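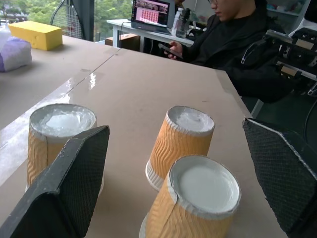
桌面上三只倒扣的纸杯,杯身套有瓦楞杯套

Pletis 历史小说书评语料库
数据说明文件

目录

一、概述
二、收录范围
三、数据来源与采集方式
四、目录结构与文件格式
五、字段说明
六、标注规范
七、质量控制
八、数据划分
九、适用范围与使用限制
十、已知问题
十一、版权与许可
十二、引用格式
十三、更正与联系方式
十四、版本记录

一、概述

Pletis 历史小说书评语料库(以下简称“本语料库”)由 Hayat 文献研究所编制,收录以近现代战争、迁徙与社会变动为题材的长篇小说的中文书评,并附有作品的版本著录信息。本语料库面向文学接受史、书评体裁研究及中文篇章分析等方向的研究人员,可供文本检索、人工细读和统计分析使用。

本版共收书评941篇,涉及小说249种。每篇书评均附有作品编号、发表载体类别、评论者身份类别、篇章功能标注和评价倾向标注。作品的版本著录单独成表,与书评表通过作品编号关联。

本语料库不含小说正文。书评中引用的小说原文予以保留,并以专门标签标出,使用者在进行词频或风格统计时可据此剔除。

项目由 Waltraud Frerichs 主持,著录工作由 Bronisława Makowska 负责,标注规范由 Ulises Huanca 与 Remigiusz Głowacki 共同起草,数据格式与校验程序由 Sohail Hashmi 维护。

二、收录范围

(一)作品范围

入选作品须同时满足下列条件:

作品为长篇小说或篇幅相当的连续叙事作品,短篇集与选本不收;
故事的主要时段早于作品初版年份,作者是否亲历所写事件不作限制;
已有中文版本公开出版,原创作品与翻译作品均可;
至少有一篇符合本节第(二)项条件的书评。

架空历史、以历史为背景的奇幻作品不在收录之列。回忆录与小说界限不清的作品,依出版者在版权页上的分类处理,并在备注字段中写明。同一作者的多卷本作品按一种计,各卷书评分别著录,卷次记入“卷次”字段。

(二)书评范围

书评须以单部作品为主要评论对象,正文不少于200字。综述性文章中对某一作品作专节讨论的,可截取该专节入库,并在“截取”字段中标为“是”。下列文字不收:

出版社腰封、封底推荐语及征订说明;
仅转述情节而无任何评论语句的内容简介;
作者本人为作品所写的序、跋和创作谈;
访谈记录。

译者为所译作品撰写的评论文章,如曾独立发表,可以收录,评论者身份类别记为“译者”。

三、数据来源与采集方式

书评文本来自三类渠道。第一类为 Medodville 公共图书馆所藏书评剪报,由该馆整理后移交扫描件。第二类为作者或权利人直接提供的电子文本。第三类为若干读书社团的内部通讯,经社团书面同意后使用。

剪报部分先经光学字符识别,再由两名校对人员分别核对。校对以扫描件为准,原文中的错字、异体字和旧式标点均照录,不作改动;明显的错字在“校记”字段中给出建议读法。剪报缺损处以方框号表示,一个方框号代表一个字,无法估计缺字数目时使用一个方框号加省略号。

电子文本部分只作编码统一和空白字符清理。全角与半角标点混用的情形照原文保留。繁体字文本不转换为简体,文字系统记入“字体”字段。

作品的版本信息以实物图书的版权页为准。未能查阅实物的,依馆藏目录著录,并在“著录依据”字段中标为“目录”。此类记录的初版年份可能与实际印行年份有出入,引用前宜复核。

本版数据于 2022-10-09 封存。其后收到的书评留待下一版处理。

四、目录结构与文件格式

压缩包展开后包括以下各项:

reviews.tsv 书评主表,每行一篇书评的元数据
works.tsv 作品著录表,每行一种作品
text/ 书评正文,每篇一个纯文本文件,以书评编号命名
anno/ 标注文件,与正文文件同名,扩展名为 ann
guide/ 标注手册及附录
split.tsv 数据划分表
CHANGES 版本记录全文
LICENSE 许可文本

所有文本文件采用 UTF-8 编码,不带字节顺序标记,行末为换行符。表格文件以制表符分隔,首行为字段名,空值留空。正文文件中,原文的一个自然段占一行,段间不留空行。标注文件按字符偏移记录起止位置,偏移量从零起算,换行符计为一个字符。

部分电子表格软件在打开制表符分隔文件时会将作品编号自动转换为数值,编号前端的零因此丢失。请在导入时将编号列指定为文本类型。

五、字段说明

(一)书评主表

书评编号:全库唯一,一经分配不再更改。书评撤出后,其编号不重新使用。

作品编号:对应作品著录表。一篇书评只关联一种作品。

卷次:多卷本作品的卷次,单卷作品留空。

标题:书评原题。无题者留空,不代拟。

载体类别:取值为“报纸”“期刊”“社团通讯”“个人提供”之一。

发表年份:四位数字。无法确定时留空,仅能确定年代范围的,在备注中说明。

评论者身份类别:取值为“职业评论者”“研究者”“作家”“译者”“普通读者”“不详”之一。类别依书评发表时的署名介绍判定,不追溯评论者后来的职业变动。

署名方式:取值为“实名”“笔名”“无署名”之一。本语料库的公开版本不提供署名本身。

字体:取值为“简”或“繁”。

截取:取值为“是”或“否”。

校记:校对人员对原文错字和疑似脱文的说明。

备注:其他需要说明的事项,为自由文本。

(二)作品著录表

作品编号、中文书名、原文书名、原作语种、作者、译者、初版年份、中文版年份、出版者、故事时段、著录依据、备注。

“故事时段”以世纪或年代表示。故事横跨多个时期的,取叙述篇幅最长的一段,其余记入备注。叙述者在晚年回忆往事的框架结构中,以被回忆的事件为准。

译名不统一的作者,以本语料库最先入库的中文版本所用译名为标目,其他译名列入备注,以分号隔开。

六、标注规范

(一)篇章功能

每个自然段标注一个主要功能,可另标一个次要功能。功能标签共六种:

背景:介绍作者生平、写作经过、所涉历史事件或出版情况。
情节:转述故事内容。
引文:以引用小说原文为主,评论文字仅起连接作用。
分析:讨论结构、人物、语言、视角等。
史实比对:将小说所写与史料或他人著述相对照。
评价:对作品作出明确的肯定或否定判断。

“史实比对”一类为本语料库特设。标注时须确认评论者明确提及小说之外的材料来源;仅称小说“真实”或“失实”而未举任何依据的,归入“评价”。评论者以个人经历为对照的,可标为“史实比对”,同时在标注备注中注明“亲历”。

(二)评价倾向

评价倾向以整篇为单位,分为“肯定”“以肯定为主”“持平”“以否定为主”“否定”五级。判断只依据书评正文,不参考标题。评论者对译文质量的意见单独标注,不计入对作品的评价倾向。

反语和引述他人意见的段落容易造成误判。标注手册为此收录了判例,标注人员遇到同类情形应先查阅判例,再行标注。判例未涵盖的,提交规范起草人裁定,裁定结果于每轮标注结束后补入手册。

(三)引文标签

书评中引用小说原文之处,以起止偏移标出。改写和概括不作引文处理。引文与所引版本文字不符的,照书评原样保留,不作校改。评论者未注明版本时,不推定其所用版本。

标注工作全部在 Brisix 标注平台上完成。导出的标注文件已转换为通用格式,使用本语料库无须安装该平台。

七、质量控制

每篇书评由两名标注人员独立标注,标注期间互不查看结果。两份结果不一致时,由第三名标注人员裁定。裁定前的两份原始标注一并保存在 anno/ 目录的 raw 子目录中,供研究标注分歧的使用者参考。

正式标注开始前,全体标注人员以约120篇书评作试标。试标所用书评在规范定稿后重新标注,试标结果不进入发布数据。

从试标和正式标注的情况看,分歧集中于两处。其一为“背景”与“史实比对”的界限,评论者常在介绍历史事件时顺带指出小说的改动,段落的主次难以断定。其二为“持平”与“以肯定为主”的区分,在社团通讯类书评中尤为常见,此类文章的结尾多有礼节性的赞语,手册规定礼节性赞语不单独构成评价依据。

表格文件在发布前通过格式校验,校验项目包括编号唯一性、关联完整性、取值范围、编码合法性以及标注偏移是否越界。校验程序未随本版发布,如有需要可向维护人索取。

八、数据划分

为便于不同研究之间比较结果,本语料库提供一种推荐划分,记于 split.tsv,分为训练、开发、测试三部分。划分以作品为单位,同一作品的全部书评归入同一部分。多卷本作品各卷亦不拆分。

使用者可以自行划分数据,但应在论文或报告中说明划分方法。以书评为单位随机划分会使同一作品的情节转述和引文同时出现在训练与测试部分,由此得到的结果不宜与采用推荐划分的结果直接比较。

九、适用范围与使用限制

本语料库适用于下列用途:

书评体裁与篇章结构的描述性研究;
战争与历史题材小说在中文读者中的接受研究;
篇章功能分类、引文识别等自动分析方法的开发与评测;
高等院校相关课程的教学。

本语料库不适用于下列用途:

推断具体评论者的身份、政治立场或个人经历;
作为所涉历史事件的史料依据;
以书评数量衡量作品的销量、影响或文学价值。

部分书评涉及战时暴力、饥荒、流离和亲属死亡的描写,文本未作删节。用于课堂教学时,建议教师事先阅读所选篇目。个别书评对族群和交战方使用了带有贬义的旧称,编者照录原文,不代表研究所的立场。

十、已知问题

报纸类书评所占比重偏高,且集中于少数几个年代,不宜据此推断书评写作的历时变化。

翻译作品的原作语种分布不均。英语和法语作品较多,非洲本土语言及东南亚诸语言的作品很少,其中若干种系经由英译本转译,转译情况在作品著录表备注中说明,但著录可能不全。

剪报粘贴时常裁去版面信息,部分书评缺少发表年份。个别剪报的首段或末段不存,凡已察觉者均在备注中标明“残”。

同一书评先后刊于不同载体的,只收较早的一次。由于改题和删节的情形较多,仍可能存在未被发现的重复。

“普通读者”一类涵盖过宽。署名介绍仅写地名或年龄的评论者均归入此类,其中可能有从事写作或研究的人士。下一版拟将社团成员单列。

十一、版权与许可

书评正文的著作权归原作者或其他权利人所有。研究所已就公开发布取得书面许可;许可条件仅限于研究与教学的篇目,在 LICENSE 文件中逐一列出。使用者不得将书评正文用于商业出版,不得脱离本语料库单独再分发。

元数据、标注结果和标注手册由研究所提供,在注明出处的前提下可以复制、修改和再分发。修改后的标注如对外发布,应使用不同的名称,并说明与原标注的差别。

权利人要求撤出作品的,研究所将在核实后从下一次发布中移除正文和标注,仅保留书评编号。已下载旧版的使用者应依撤出通知删除相应文件。撤出通知载于 CHANGES 文件。

十二、引用格式

使用本语料库发表成果时,请按以下格式引用:

Hayat 文献研究所:《Pletis 历史小说书评语料库》,Waltraud Frerichs 主编,Bronisława Makowska、Ulises Huanca、Remigiusz Głowacki、Sohail Hashmi 编,第二版。

引用单篇书评时,请在上述条目后附书评编号。仅使用标注手册的,请注明手册名称及所属版本。

十三、更正与联系方式

发现文字、著录或标注错误的使用者,可将书评编号或作品编号、所在字段、现有内容及建议改法寄至研究所资料室。涉及版本著录的更正,请附版权页影像或馆藏目录记录。涉及标注的意见由规范起草人答复,格式与校验方面的问题由 Sohail Hashmi 答复。

更正意见每年一月集中处理。采纳的更正列入 CHANGES 文件,提出者可选择是否署名。未采纳的意见留存于资料室,必要时在标注手册附录中说明理由。

向本语料库提供书评文本者,须先签署授权书。授权书式样见 guide/ 目录附录。

十四、版本记录

第二版:增收社团通讯类书评;“史实比对”标签由“分析”中分出,旧有篇目全部重新标注;作品著录表增设“著录依据”字段;修正多卷本作品编号重复的问题;推荐划分随之重新生成,与第一版不兼容。

第一版:首次发布,仅含剪报与个人提供的书评,标注限于篇章功能和评价倾向,未标引文。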